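December, sorting bench, 8:40 am

Green belt is in place and it looks beautiful! Anas and I squared up the side rails before coffee, and I'm so pleased we took the time.

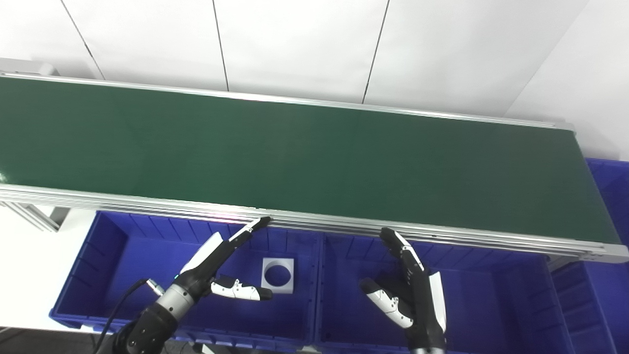
Ran the Bako caps first, 300 of them, then the Kaser lids. Thảo wants the blue bins kept along the near side so she can reach the rims without stretching - good call, much nicer on the shoulders. Belt speed left at 14 on the dial. Next is the full Kodow lot, 3000 pieces, and I can't wait to see it go through.

To do: check the end cap bolts again after lunch, ask Anas for the spare bin labels.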